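Otosen Market swaps plastic bags for cart-side packing

GEBREYES - The Otosen supermarket on Fenorau Street stopped handing out plastic bags this month, and shoppers are being asked to pack straight from the cart into whatever they brought from home.

The change started at opening time, 7 a.m., and covers all checkout lanes including self-service. Paper bags still for sale at the registers, 47 cents each. Boxes are free while they last - look for the pile next to the bottle return.

Store management says 500 reusable bags were given out in the first morning and the rest will go to customers who show a loyalty card. Limit of 2 per household. No rain checks.

Reaction at the doors was mixed. One woman loading her trunk said she'd had bags in the car for years and never remembered them until she was already in line. A man behind her wanted to know what he was suposed to line his kitchen trash with now. Several people just wheeled everything out to the parking lot as is, milk, eggs, bread and all.

The Brilunach branch across town made the same switch in September. Lines were slow there for the first couple weeks, then went back to normal, according to the chain. It has put up longer packing shelves past the registers at Gebreyes, and two more lanes will be staffed from 4 p.m. to 7 p.m. until people get used to it.

Store also wants carts packed flat to speed things up at the register. Small boxes go on the floor of the basket, side by side, printed side up if possible so the cashier can find the price code. Heavy stuff low, soft stuff last. Leaflets with the same advice are at the entrance, though they had run out by midmorning.

Cart fleet is staying the same for now. The store has 152 of the wire ones, with the red flap at the child seat, and some of the flaps are getting chipped along the border. Replacements are on order, no delivery date given.

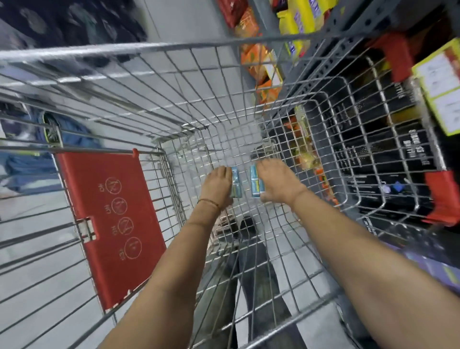

Hours and returns

Otosen Gebreyes is open 7 a.m. to 10 p.m. Bottle return closes an hour earlier. Unused paper bags can be be brought back to the service desk with a receipt - refund in store credit only. Questions about the free bags go to the service desk too, not the registers.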